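Moselum Residences: Frequently Asked Questions About Move-Out and Deposits 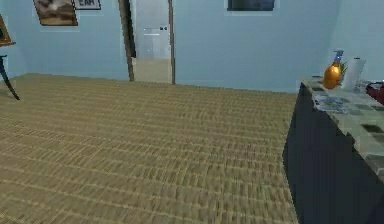

Rendering: room with light blue walls, woven floor covering and open doorway.

How much notice must I give?
Residents must give 30 days' written notice. Notice may be delivered to the Clidthorpe office or sent by mail.

When is my deposit returned?
Deposits are mailed to the forwarding address on file after the final inspection. Please allow 30 days.

What is the cleaning charge?
A charge of $210 applies to units that are not left clean. Removal of furniture or other large items is billed separately at $225.

May I attend the inspection?
Yes. Appointments are arranged through Palesa Zwane, Resident Services.

Do small nail holes count as damage?
No. Larger holes, stains and unapproved paint are charged at the cost of repair.

How do I dispute a charge?
Write to Ankit Bisht, Accounts, and include copies of any receipts. Disputes concerning leases that ended in April must be received by 30/04/2019.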